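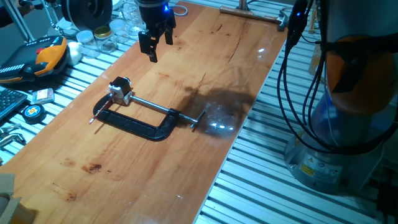
Corinne Vasko
Reluctant woodworker, keeper of this blog
August 2020

I own one good C-clamp. It is black cast iron, it has a silver screw with a T-handle, and it weighs what a small dog weighs. It spends most of its life lying on its side on a plank, biting down on something much too small for it.

The something at the moment is a boxy little black-and-white part with plastic on it. Using a cast-iron clamp on plastic is like asking a bouncer to hold your earrings. The trick, if it counts as one, is to turn the handle until the part stops sliding and then take your hand away before you get ambitious. I used to go one more quarter turn for luck. Luck made a noise like a potato chip.

The plank came from the salvage yard in Huet, back in April, and cost me $39, which I was told was a bargain by the man selling it. It was dull gray then. I sanded it up to 600 grit and put on three coats of Niten gloss varnish, waiting overnight between each one like the can said, and for most of a week I had a surface I was afraid to put a cup on. You can still see the light in it. You can also see the scratches, the dark streaks, and the reddish-brown stain near the middle that I have decided to call character. I sanded over that stain twice. It liked the attention.

My sister's advice on the scratches was to stop using the plank as a workbench. Fair enough. I bought a Clalico bench mat instead, the rubbery kind, and it smelled so strongly of tires that it now lives in the garage under the snow shovels.

So the clamp goes straight on the wood. If you have a nice finish and want to keep it, put a scrap of leather or an old piece of felt underneath, and don't drag the thing by its screw. I know this and do it perhaps half the time.

The hammer stays up at the far end of the plank. Light wooden handle, metal head, nothing special. It has very little to do with small plastic parts and I'd like to keep it that way, but I have learned that if I put it in a drawer I will go looking for it, find the Godach catalog on the way, and lose an afternoon to page after page of clamps. There are 1216 items in that catalog. I want maybe four of them.

One of the four is a proper little spring clamp with soft pads, the kind a sensible person would have bought first. It's nine dollars plus shipping – and the shipping is eleven. I've had it in the cart since before the second coat dried.

Next up is another go at the stain, with a card scraper this time, and then presumably a fourth coat.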